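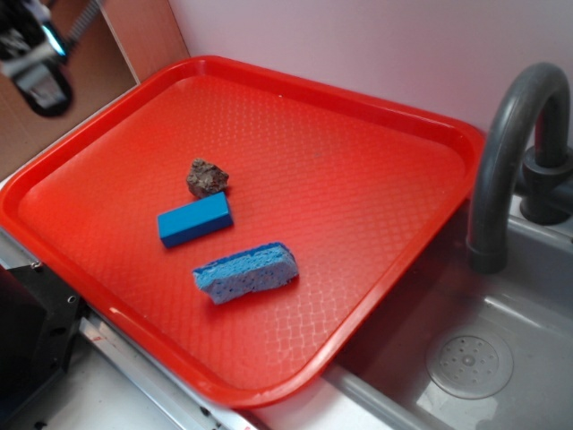
Friday, toy kitchen bench

Back at the little kitchen after lunch! Kane wants the tray set finished before he starts on the Womau order, so I spent a happy hour fussing over what goes on the red one. I'm sticking with rock, block, sponge (Shona still votes for two blocks and no rock, but I love the rock). The crosshatch on the tray is a pain to wipe, crumbs get in everywhere.

Bigger gripe: the tray is too long for the counter. It sits over the sink rim and pokes past the front edge if you angle it. Kereama lists a shorter one, 14 inches, need to ask if it comes in red.

To do: label the spare sponges, box 20 goes back to Shona.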